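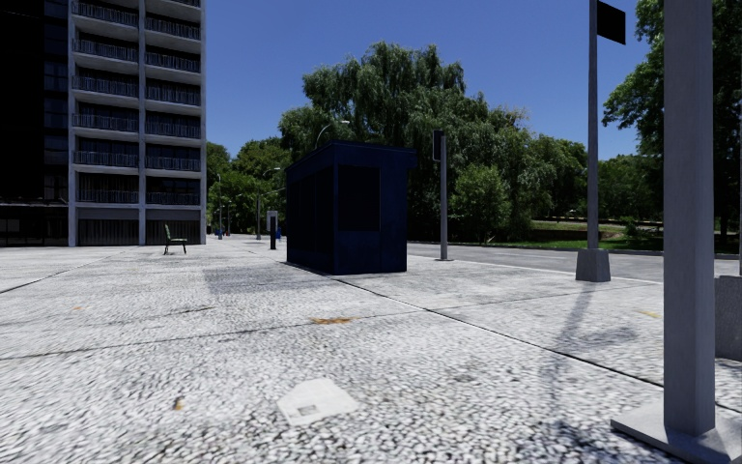 Jhonatan Grajales comentou na primeira versão desta chamada que faltava o principal: quem entrar vai poder dizer que um robô não serve, ou só vai preencher planilha depois que a compra já estiver decidida? Ele perguntou também se o dinheiro da manutenção sai da mesma conta do dinheiro da compra, e se alguém já tinha somado as baterias.

Boas perguntas, Jhonatan! Reescrevi o texto por causa delas. Vai poder dizer que não serve, sim, e por escrito, com o nome embaixo. A manutenção sai da mesma conta. E as baterias eu não tinha somado (agora somei, e doeu).

Vaga: planejamento e compra de equipamento para robôs de calçada
Onde: Mistano, equipe de simulação e frota
Contrato: seis meses, com possibilidade de renovação
Publicado em 16 de novembro de 2023

Eu sou a Deisy Valderrama e cuido do planejamento de frota na Mistano. Somos uma empresa pequena que faz entrega com robô em condomínio e praça, em trajetos curtos, sempre em piso de pedestre. Hoje rodamos com equipamento emprestado e um par de chassis antigos que já deram o que tinham que dar. No ano que vem vamos comprar de verdade, e eu preciso de uma pessoa comigo nessa conta, porque sozinha eu vou acabar assinando alguma coisa às onze da noite só para me livrar dela.

O que tem na mesa

O candidato mais forte é o Koltum, que é o chassi de que o pessoal de campo gosta. Tem também a proposta da Mocanu, que vende sensor e computador de bordo num pacote só e deixa o chassi por nossa conta. As duas propostas foram escritas de um jeito que não dá para comparar linha com linha: uma inclui frete e treinamento, a outra cobra tudo separado e põe o carregador num anexo que eu só achei na terceira leitura. A sua primeira tarefa vai ser pôr as duas na mesma tabela. Se você gosta desse tipo de coisa, já estou contente!

Antes de comprar, a gente roda tudo na simulação. O local se chama Zenier, e o modelo tem a praça com o quiosque azul-marinho, o prédio de varandas, os postes e a rua asfaltada do outro lado. O Abelardo Montoya mantém esse modelo e mexe nele quase todo dia. É ali que a gente pergunta se o sensor barato enxerga um poste fino a tempo, se o robô sabe o que fazer perto de uma cadeira sozinha no meio do caminho, quanto ele se confunde com mancha no piso e com sombra. Da resposta sai uma linha do orçamento. Se o sensor mais simples der conta, compramos o mais simples e sobra para peça de reposição. Se não der, temos que achar dinheiro em outro lugar, e é nessa hora que você entra.

Uma coisa que a simulação não resolve e que eu quero deixar dita: ela não me conta quanto custa trocar uma roda, quanto tempo o fornecedor leva para responder um e-mail nem se o carregador cabe no armário que temos. Essa parte é telefone, fita métrica e paciência.

O que você vai fazer

Nas primeiras semanas, ler contrato e proposta. São 29 páginas da Mocanu e bem menos do Koltum, e o curto me preocupa mais do que o comprido. Depois, montar a planilha de custo para três anos, com compra, seguro, bateria, pneu, hora de técnico, licença de software e o espaço onde tudo isso dorme à noite.

Você também vai sentar com o Abelardo para combinar quais testes no modelo de Zenier valem a pena antes de pedir uma unidade de demonstração. Ele é ótimo, mas se deixar ele testa tudo (já fez um teste só com reflexo em vidro de quiosque que durou uma tarde e rendeu um gráfico lindo e nenhuma decisão). Preciso de alguém que pergunte, com jeito, o que muda na compra se o resultado for sim e o que muda se for não.

A negociação com fornecedor eu faço, mas quero você na chamada. E quero que me interrompa se eu aceitar um prazo que não bate com a planilha.

No fim do contrato sai um plano de compra com recomendação. Pode ser comprar um, comprar o outro, alugar por mais um ano ou não fazer nada até junho. Qualquer uma dessas respostas está valendo.

Os números

O salário é de 3855 reais por mês, com vale-refeição e transporte à parte. Sei que tem lugar pagando mais. A jornada é de seis horas, com horário combinado entre nós, e dois dias por semana podem ser de casa.

Cada jogo de bateria do Koltum está cotado em 2889 reais, sem o frete. Ponho esse valor aqui para você já ir sentindo o tamanho da coisa: o preço do robô todo mundo olha, e o jogo reserva vai parar no rodapé. O plano de suporte da Mocanu sai a 469 reais por unidade por mês, e ainda não consegui uma resposta clara sobre o que acontece quando a unidade fica parada na oficina. Continua pagando? Eu apostaria que sim. Se você souber fazer essa pergunta de um jeito que não dê para escapar, conte na carta.

Quem eu procuro

Alguém que já tenha comprado equipamento caro para outra pessoa usar. Pode ter sido máquina de padaria, empilhadeira, aparelho de laboratório, câmera, trator. Robô não precisa! A parte de robô a gente ensina, e o Abelardo ensina com gosto. O que eu não consigo ensinar em seis meses é a desconfiança boa diante de uma proposta comercial.

Planilha, sim, num nível em que outra pessoa consiga abrir o seu arquivo e entender de onde veio cada valor. Inglês para ler contrato ajuda bastante. Espanhol também, porque metade da equipe fala espanhol entre si quando a coisa aperta (eu inclusive). Programar não é exigência. Se você souber abrir um arquivo de registro da simulação e tirar dele uma tabela, ótimo, vai ganhar tempo.

Não peço diploma específico. Se você está voltando ao trabalho depois de uma pausa, mande do mesmo jeito, e não precisa explicar a pausa.

Como é a equipe

Somos poucos. A Cempaka Latuheru cuida da percepção, ou seja, do que o robô entende daquilo que o sensor entrega, e é dela a palavra final sobre sensor. O Charoen Kaewkla cuida da oficina e tem opinião firme sobre parafuso, conector e tampa de bateria que abre para o lado errado. Se você vai recomendar uma compra, fale com ele antes, sério. A última proposta que passou sem ele virou devolução.

Temos reunião curta toda semana e uma mais longa no fim do mês, quando eu abro o orçamento na tela para todo mundo. Inclusive a parte feia.

Como se candidatar

Mande currículo de até duas páginas e uma carta curta para a caixa de vagas da Mistano, com "compra de frota" no assunto. Na carta, conte uma compra que deu errado e o que você faria diferente. Prefiro mil vezes isso a um parágrafo sobre a sua paixão por inovação. Se a compra que deu errado foi de uma cafeteira para o escritório, tudo bem, desde que tenha detalhe.

Depois da leitura, chamo um grupo pequeno para uma conversa de quarenta minutos comigo e com o Charoen. Quem seguir recebe duas propostas fictícias de fornecedor e uma hora para me dizer o que falta em cada uma. Essa hora é paga. O resultado vem por e-mail para todo mundo, também para quem não passou, e se você quiser saber o motivo é só responder que eu escrevo.

Dúvida pode mandar para o mesmo endereço. Já me perguntaram se dá para visitar a oficina antes de se candidatar e dá, é só combinar com o Charoen e ir de sapato fechado.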